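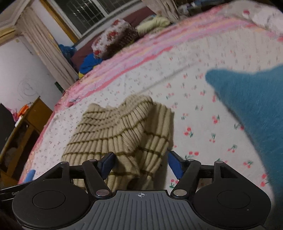

I'm after two people to help me plan our next round of gripper buying at Dakberg, and yes, laundry comes into it! You'd spend time on jobs like picking a striped knit up off a bed with a hand-held gripper – blue finger pads, ridged palm plate – then help me work out which spares we'll need and what to budget before March. We've got $1,000 set aside for finger pads and I'd love a second opinion on that. It's 18 hours a week, casual, and you don't need an engineering degree. Keen? Drop a line to Despina Kos, Unit 302, Sekimham.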